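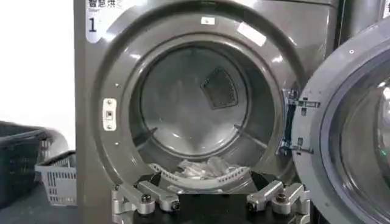
Marichka Kravchuk wrote: The dryer stopped again before the end of the programme and my towels were still damp in the middle. I paid for the full programme and would like either a second run or a refund to my card.

Ticket 559
Site: Plinbridge self-service laundry
Category: Laundry equipment, drying
Priority: 2
Status: Awaiting parts
Handled by: Daryna Vasylenko, Kikel Support

Reply to customer
Thank you for your report. A refund has been issued to the card used at the payment point and should appear on your next statement. We are sorry that the programme did not finish. The fault has been passed to our engineer, and the record of the work is kept on this ticket so that you may follow it.

Log, first visit
The programme was started with no load and ran to the end without stopping. It was then repeated with a full load of wet bath towels and stopped early, with no fault code on the panel. The towels at the outside of the load were dry and those at the centre were not. The lint filter was removed and found to have a grey film over the mesh which brushing did not shift. It was washed in warm water, left to dry and refitted. The exhaust duct was checked as far as the first bend and found clear.

A third run, with half a load of mixed cotton, completed normally. The machine was returned to use with a request that customers keep to half loads for the time being.

Log, second visit
Further report received on Friday evening: programme stopped with bed linen inside. The washing machines were checked at the same visit, as linen that has not been spun properly will arrive at the dryer too wet for the standard programme. One washer was found to be set to a final spin of 400 revolutions a minute. The default has been corrected on that washer and the others have been compared with it.

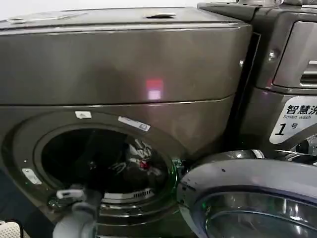
Should customers clean the door seal themselves after a wash? We ask only that they wipe away any fluff or hair they can see with a dry cloth, and leave the rubber in its place. Our cleaner washes the seals each morning before opening.

With the spin speed corrected, a full load of towels was washed and moved to the dryer. It completed, although the last part of the programme took longer than the manufacturer's table allows. The moisture sensor is therefore considered worn and a replacement has been ordered from Karpenko, part 522. Delivery is expected in March.

Other matters raised at the site
The manager asked whether warm air from the dryer could reach the bottled drinks on the wire shelving, and whether the shelving ought to be moved.
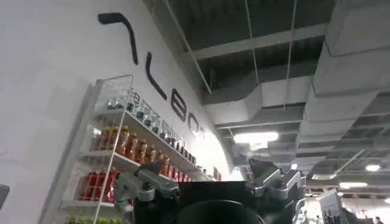 The duct leaves the building on the other side, and no warm air was felt at the shelving during a full programme. It may remain where it is. The manager has been asked to keep cartons and spare stock away from the air intakes, and to see that customers' bags are not left on the floor behind the dryer.

Outstanding
Fit part 522 on arrival. Run a full load of towels and a full load of bed linen, and record both finishing times here. Replace the lint filter if the film has returned. Send the worn sensor to the Nokham workshop for testing.

The half-load request stays in force until the part has been fitted. Customers whose programme stops early should quote ticket 559 when writing to us.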